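In Defense of the Little Marks

My grandmother kept a pronouncing dictionary next to the bread box, and when one of us kids said a word in a way she didn't care for, out it came. She never used it to scold (well, hardly ever). She liked to read the little respelling aloud, slowly, and then have us all try it around the table until somebody got the giggles. I suppose that's where my fondness for phonetic symbols began, and I'd like to say a kind word for them now that so many beginning language books have dropped them in favor of a sound clip.

I have nothing against sound clips! I play them all the time. But a clip goes by so fast, and most of us hear what we already expect to hear. I must have listened to one Welsh word 46 times before Lleucu Trevor, who was very patient with our evening class in Dronbridge, wrote it on the board in symbols and I finally saw that my tongue had been in the wrong place since February.
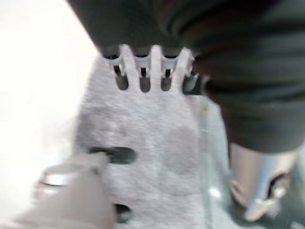

The old Heller reader gave you a full transcription for all 800 words in its glossary, and I wore my copy to pieces. The newer Adon course has a bigger list, 2174 words, and not a single symbol anywhere in it. People tell me learners find the symbols frightening. Maybe some do, for a week or so. We ask children to learn musical notes, though, and a good many of them come to enjoy it.

So if you're teaching a class this year, try putting up just five or six symbols, the ones your students truly need, and leave them on the wall for a while. Let folks get used to the look of them. And if you happen to have a spare Heller with its back cover still on, I would gladly trade you a jar of plum jam for it.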